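The woman who runs the clothes repair counter in Orstead does not think of it as a campaign. "People bring in a jumper, we mend it, they take it home," she says.

She opened the counter 11 years ago, in a back room of the old Mészáros bakery. Last year it took in 2,388 items. Zips were the most common job, followed by trouser hems and worn elbows.

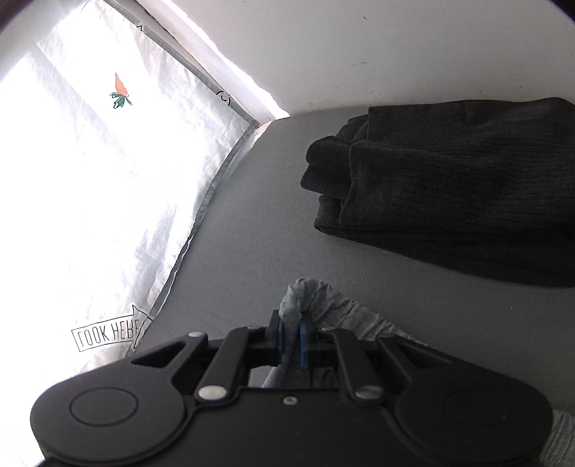
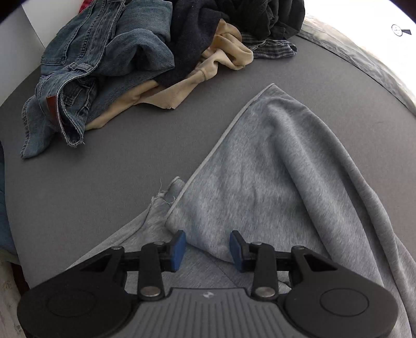

Her prices have hardly moved. A hem costs £6 and a new zip can be up to £19, depending on length. "If it costs more than the coat did, they'll bin the coat," she says. "I'd do the same."

She learned to sew at the Ekar shirt factory, where she stayed until it closed. The work there was fast and dull. "I did collars. Only collars. When I left I couldn't have made you a whole shirt."

Mending taught her the rest, mostly by unpicking what other people had done. She is blunt about cheap thread and will not work on leather.

The rent goes up in August and she has asked the council about a smaller unit on Wukach Street. She has not heard back. Until then the counter is open every morning from half past nine.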